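Pre-session check, tape-on-tile station, Lilport
5/12/18. Checked by Tymofii Tkachuk. Next full inspection: September.

**Arm and gripper**

- [x] E-stop pressed and released, arm halts each time
- [x] Fingers open and close evenly
- [x] Wrist camera lens wiped, cable clipped clear of the elbow
- [ ] Finger pads: left pad due for replacement, spare on order from Stustmont

**Work surface**

- [x] Floor area closed off, cones out
- [ ] Tape on grout lines pressed flat. One strip is wrinkled and torn near a grout crossing. Relay before recording.
- [ ] Tiles swept. Small specks and a dark mark still on them.

Blue painter's tape only, please. The masking tape leaves glue on the grout.

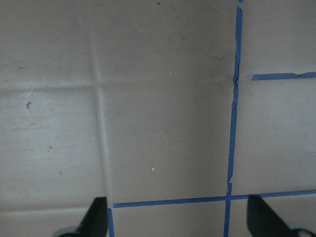 Yuzuki Murakami would leave a few torn strips in the set, labelled as such, as the model has 2378 examples and hardly any show damaged tape. Agreed for 4 runs, then relay the strip.

**Recording**

- [x] Disk space enough for 20 runs
- [x] Operator behind the line before the arm is powered
- [ ] Failed runs kept and labelled. Run 33 from the last batch has no label. Yuto Hirose to fix.

Colour balance locked. Don't change it between runs.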